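**Ticket 352 – Match clock and player names wrong on the Vorkia feed**

Status: open again
Product: Wisa scoreboard, club ground install
Raised by: home club, ground operations

**What was reported**

At kick-off the big screen showed the right teams and the right clock. By the second half the clock was 14 seconds behind the referee's, and two substitutes came up under the names of the players they had replaced. The away bench complained, fairly in my view.

Vorkia's first reply was that our network was "busy". I asked what that meant and got a link to their help page. I've read the help page. It says to restart the box.

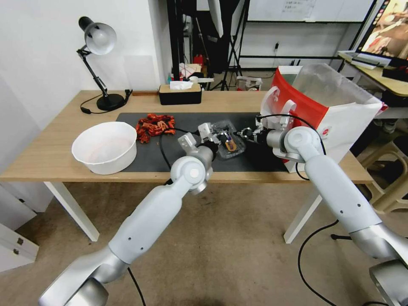
We did restart the box. The clock came back correct and began to slip again before full time, so I don't accept that a restart is a fix. It sets the fault back to zero and lets it grow again.

**Steps tried so far**

1. Swapped the cable between the scorer's desk and the screen controller. No change.
2. Turned off the public wifi in the main stand for a reserve match. Vorkia were sure this would do it. The clock still drifted, and we had complaints from the tea bar as well. 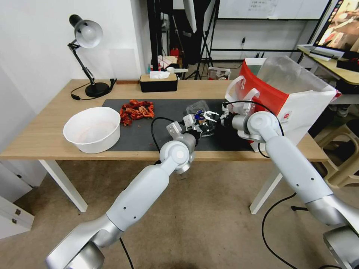 3. Ran the clock by hand from the Wisa panel with the Vorkia feed unplugged. It held for the full match. To me that points at the feed, though Vorkia say one match proves nothing.
4. Put the feed back and raised the refresh setting to 300, as Gernska suggested after seeing the same fault at their ground. The drift was smaller. I'd want to see it over more than one fixture before calling it better.

**Names on the substitutes board**

This may be a separate fault, and I've asked twice for it to have its own ticket. The squad list was loaded correctly. I checked it against the team sheet before the warm-up and again at half-time. The shirt numbers on screen were right throughout, only the names were stale, which makes me doubt the suggestion that somebody typed them in wrong.

Vorkia have now said that names are stored on the box and refreshed "when needed". A substitution would seem to be one of those times.

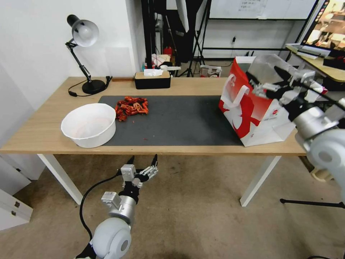
**Update, January**

Version 2 of the controller software went on before the cup tie against Cao. The release note promises "better timing". The clock was correct at half-time and four seconds slow at the end. One name was wrong, and it was put right by hand within a minute.

The ticket was closed that evening without anyone asking us. I've reopened it.

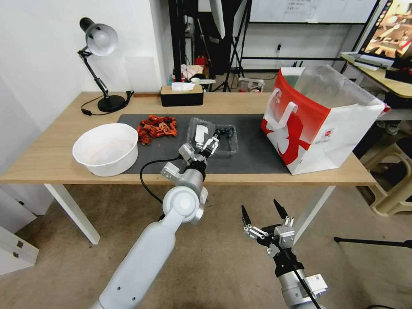

**Can we use the screen for the next home match?**

Use it for the score and adverts, with the clock run by hand from the Wisa panel and the Vorkia feed unplugged. Substitutions should be read out over the PA until the names can be trusted.

**Waiting on**

- Vorkia: the log from the cup tie, promised and not received
- Gernska: whether their clock still drifts at the same refresh setting
- Us: a second match on version 2, clock checked every ten minutes against the fourth official's watch

Please don't close this one until that second match has been played and the readings are in the ticket.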